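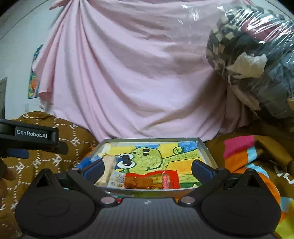 Plimlow Extends Household Textile Collection to All Districts

The Town of Plimlow will extend its household textile collection to every residential district beginning in August, following a trial in the Ornidcombe neighborhood. The service accepts clothing, bed linen, towels, curtains and paired shoes, and is offered at no charge to residents.

Under the new arrangement, each district will receive one pickup per month. Collections will take place on a Friday, and bags should be at the curb by 6 a.m. Residents of apartment buildings with a shared entrance may leave bags in the area set aside for recycling, provided that the building manager has registered the address with the Department of Public Works. Buildings that took part in the trial do not need to register again.

The trial covered 200 households in Ornidcombe, including single-family homes and three apartment buildings. The department reports that most of the material set out was clothing, followed by sheets and pillowcases. Household rugs were also left out on several occasions, although they were not part of the program. Rugs, carpets, mattresses and pillows remain excluded and should be taken to the transfer station on Pilurero Road.

Collection and sorting will be carried out by Omoregie Textile Recovery under a contract approved by the Town Council at its last regular meeting. The contract runs for 4 years and may be renewed once. The company will sort the material at its warehouse on Pilurero Road, where wearable clothing and usable linen will be separated from worn items. Usable goods will be offered first to charitable organizations within the county. Worn cotton will be cut for wiping cloths, and the remaining fabric will be sold for use as padding and insulation.

Items do not have to be in good condition. Torn sheets, faded shirts and single socks are all accepted. They must, however, be clean and completely dry when bagged. During the trial, a small number of bags had to be discarded after damp towels caused mildew to spread through the contents. Material soiled with paint, oil or household chemicals cannot be taken and should be placed in the regular trash.

Any tied plastic bag may be used, clear or colored, up to a weight of 10 pounds. The limit was set at the request of the collection crews, who load the trucks by hand. Residents may set out a maximum of 6 bags per pickup. Those with a larger quantity, such as families clearing a house before a sale, may call the department to arrange a separate appointment. Cardboard boxes are not suitable for curbside pickup - they soften in the rain and tend to break when lifted - but will be accepted at the warehouse during public hours.

The department asks residents to check pockets before bagging clothing. Keys, bank cards and an envelope of family photographs were among the items found by sorters during the Ornidcombe trial. The photographs were returned. Once bags have been emptied onto the sorting line, neither the town nor the contractor can trace an item to a particular address.

The existing drop-off bins at the public library and the Ornidcombe firehouse will remain in place until the end of the year. The department will then review how much they are used. The bin at the Plimlow Middle School parking lot will be removed before classes resume, as the space is needed for bus parking.

Funding for the service comes from the solid waste account, and no change in the residential trash fee is planned. In its report to the Council, the department noted that fabric placed in the trash is charged to the town by weight at the landfill, and that part of the cost of the contract is expected to be offset by lower disposal charges. A first set of figures will be presented to the Council after the service has been in operation for one full winter.

A schedule showing the collection day for each street will be mailed with the next water bill. Printed copies will also be available at Town Hall and at the library circulation desk. Residents who need help carrying bags to the curb may request doorstep collection by calling the Department of Public Works during office hours. Requests should be made at least two working days before the scheduled pickup.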